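Consejos de taller
Ordenar la mesa de trabajo: notas de la jornada de puertas abiertas en Urketitz

El centro de Urketitz abrió sus puertas al público el 27 de enero de 2024. Se recogen a continuación las indicaciones de la demostración de robótica que sirven también en casa.

Cubra el tablero con papel de estraza y trace una cuadrícula con cinta de color oscuro. Asigne una casilla a cada utensilio — siempre la misma — y cambie el papel cuando se manche.

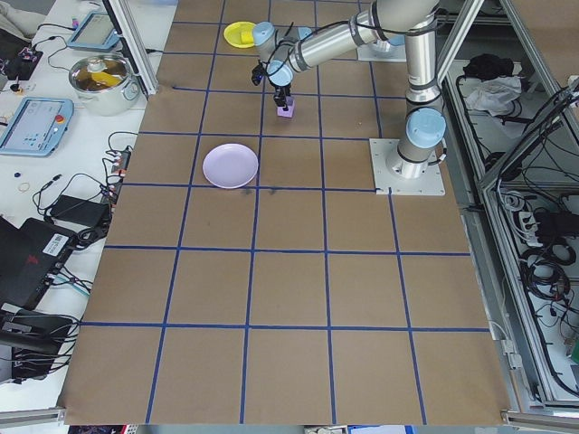
Una lectora de Hornarano pregunta si la cinta deja restos al retirarla, y añade que en su cocina dio mejor resultado calentarla antes unos segundos con el secador.

Conviene reservar una mesa auxiliar para los aparatos con cable y fijar la regleta fuera de la zona de corte. Los cables sobrantes se recogen con una goma.

El taller Ratine facilita la plantilla de la cuadrícula, de 18 casillas, en el mostrador de entrada.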